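Household Packing and Storage Study: Call for Participants
Wenness Centre for Domestic Logistics

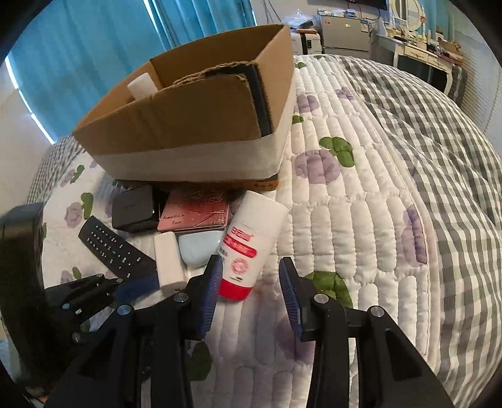

Open cardboard box and household items on a quilted bed pad.

The Centre is recruiting adults who expect to move home between February and the end of the summer. The study records how households pack small goods, how long the packed boxes stay closed, and what condition the contents are in when they are unpacked. The results will be used to revise the Centre's guidance on box sizes and labelling for domestic removals.

Who can take part

You must be 18 or over and moving from one self-contained home to another within the Wenness or Derkolance postal areas. Rented and owned homes are both eligible. Households using a full packing service are not eligible, but you may use a removal firm for loading and transport. Only one adult per household can be enrolled. Students moving between halls of residence should not apply, as a separate study covers that group.

What is involved

Participants attend two sessions, one before the move and one after it. Each takes place in your own home and lasts up to 2 hours.

At the first session a researcher will weigh and measure the boxes you have packed so far and attach a numbered label to each. You will be asked to keep a packing log, on paper or as a spreadsheet, listing the room of origin, the type of contents and the time at which each box was sealed. Brand names and the value of goods are not recorded.

The second session is held after at least 25 boxes have been opened, or when all boxes have been opened if there are fewer than that. Damage is graded on a four-point scale. Leaks from liquids, crushed corners and failed tape are entered separately.

Reused boxes are accepted. Please do not repair or replace a box for the purposes of the study.

Payment

Participants who complete both sessions and return the log receive £216, paid by bank transfer. Those who withdraw after the first session receive half of this sum. Travel is not reimbursed, as none is required.

Data

Logs are stored under a participant number. Names and addresses are held in a separate file and deleted when payment has cleared. You may withdraw your data at any point before analysis begins.

How to apply

Write to Nevzat Yaman, Study Coordinator, Room 564, Zariņš Building, Wenness, giving your expected moving month, the number of rooms in your present home and a daytime telephone number. Questions about the method or the damage scale should be addressed to Ho-yin Chuang at the same address. Applicants will be told by letter whether a place is available.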